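Ticket 195 - Hidemon label export stops partway
Opened by: Sutrisno Tjoa, Imberg stockroom
Status: Closed

Wednesday, 09:20. Exporting address labels from Hidemon to a spreadsheet stops at row 1,000. The file opens fine but the rest of the list is missing. Same result on both office PCs.

Tried a smaller batch of 20 and it came through complete. Cleared the cache, logged out and back in, no change.

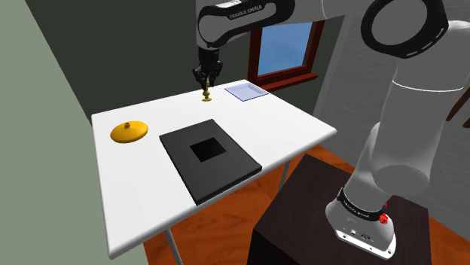
Gilang Mandagi replied at 11:05. The row limit is set per user and went back to default after the September update - go to Settings, Export, and untick "Preview only".

Box unticked, export run again, all rows there. Took 8 minutes, slower than before. Please leave the speed problem open as a separate ticket.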